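The salt road above Romley

By Krishnamoorthy Devadiga
November

Print this page | E-mail this to a friend

I have been meaning to write about the salt road for the longest time, and every year I put it off until the hills have gone brown and my knees have reminded me that I should have gone in spring. Well, I finally walked it this month, end to end, and I have a blister the shape of a kidney bean and a great deal to say. Put the kettle on.

If you grew up in Romley, as my wife did, you know the salt road as the stony track behind the cemetery where teenagers go to be out of sight. It climbs through the oaks, crosses the Lineck twice (the second crossing is a hop across rocks, and my hopping days are behind me), and comes out on the bare top they call Fludalero. Before the valley road was cut, this was how salt came over to the upland farms, on mules, in sacks, one animal tied behind the next. The old toll book, which the library will let you look at if you ask nicely and have clean hands, lists 200 mules in a single season. I sat with that book for a whole afternoon and came away with ink-colored dreams.

What I love most is how much of the paving is still there. You walk for a long while on plain dirt and start to think you have been fooled, and then you come around a bend and there are the stones, set on edge, tilted a little toward the hill so the water runs off to the inside. In the steepest stretch there are grooves worn right across them. I had always heard these were cart ruts, but no cart ever got up that slope, and they run the wrong way besides. My own guess is that they were cut for the mules' feet, to give them something to push against. If anybody reading knows better, please write, I would be so pleased to hear it. 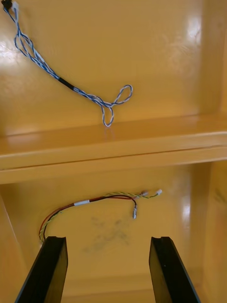 The best place to rest is the Szűcs house, or what remains of it, at 690 meters. It was an inn of sorts. The family came from a long way off, married into the valley, and kept the house for three generations, and people here still say the name in four different ways. There are two walls standing and a good part of the chimney, and a stone trough that was full to the brim when I got there. I ate my lunch on the doorstep – rice with lemon and peanuts, packed by my wife, who thinks I will starve if I am gone past noon – and watched a pair of ravens have what sounded like a very old argument.

Behind the house is a low square of stones that I walked past on my first visit years ago without a second look. It was the salt store. Sacks were left there overnight, under a roof of course, and they say the ground is still salty enough that the deer come and lick it. I can't swear to the deer. I did see that the grass grows thin inside the square and thick outside it, and I stood there a good while just being happy about that.

From the inn it is another hour to the top, slower if you stop to look back, and you will stop to look back. Fludalero is nothing but wind and short grass and one leaning boundary stone with a letter on each side. I make them out as an R and an F, though the F may be an E that has lost its foot. You can see the whole valley laid out, and the new road looping through it, and it struck me how much straighter the mules had it.

A few practical things, as some of you asked after my last post. Park by the cemetery wall, on the side away from the gate. Start by 2 if you only mean to go as far as the inn and be back before dark this time of year, and much earlier for the top. Bring a stick for the second crossing. The old survey map from 2000 is still the one to carry – the newer edition leaves off the upper half of the track, and I have written to them about it twice.

I am going back in April for the lower end, where the road leaves the river and there is supposed to be a mile marker in somebody's garden wall. I have the name of the street and not much else.

Recent posts
The bell that came from the wrong church
Three fords on the Lineck
What the toll book says about bad weather
Walking to Romley by the back way
A short note on dry stone walls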